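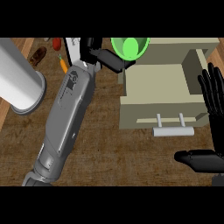

According to Kinga Pintér, the Pladstead levy "was never going to be temporary, whatever they called it in March." Most later accounts quote her on this, supporters included.

The Pladstead emergency levy is a local surcharge on property and business bills in the town of Pladstead. Brought in to cover flood costs after the river Wendance came over its banks. Still partly in force.

Background

The Wendance flooded the lower town overnight. Water in the bus depot, the records office and most of Mill Row by 5 a.m. The town's reserve fund had already been spent down on road repairs, and the insurer paid for buildings but not for cleanup or overtime. Mayor Győző Bodnár closed the two low bridges and asked the council for new money the same week.

The levy

First draft was a flat charge on every household. Dropped after one evening of public comment. The version that passed had two parts:

Households: 8 dollars a month added to the water bill, with a waiver for flooded addresses.
Businesses: a yearly charge of 500 dollars, halved for shops under a certain floor size.

The council vote was close and went past midnight. Csenge Balogh, then deputy mayor, voted against her own side and asked for an end date to be written in. It was, but the wording allowed renewal by simple majority, wich became the main point of dispute later on.

Collection

Billing was handled by Dameo, a payments contractor already used for parking fines. Early bills went out with the waiver missing. Corrected ones followed, though 87 households on Mill Row and the streets behind it were charged twice and waited until the next spring for refunds. Dameo kept the contract.

Opposition

Shop owners organized first – the Gulyás bakery put a copy of its bill in the front window, and others did the same. A petition led by Veronika Vincze called for the business charge to be scrapped and the household charge capped. The council accepted the cap only.

A court challenge came after that, arguing that a renewable levy was a tax and needed a townwide ballot. Dismissed on timing, the judge did not rule on the main question. Hülya Tuncer, who brought the case, did not appeal.

Renewal and later changes

Renewed once in full, then again for businesses only. The household part lapsed. Money raised went mostly to the depot and to pumps on the east bank, with a smaller share for overtime owed from the flood week. The records office is still in its temporary building.

Bodnár lost the next election to Balogh. How much the levy had to do with it is disputed, bus cuts were also a issue that year.

See also

Wendance flood defenses
Mill Row
Pladstead town council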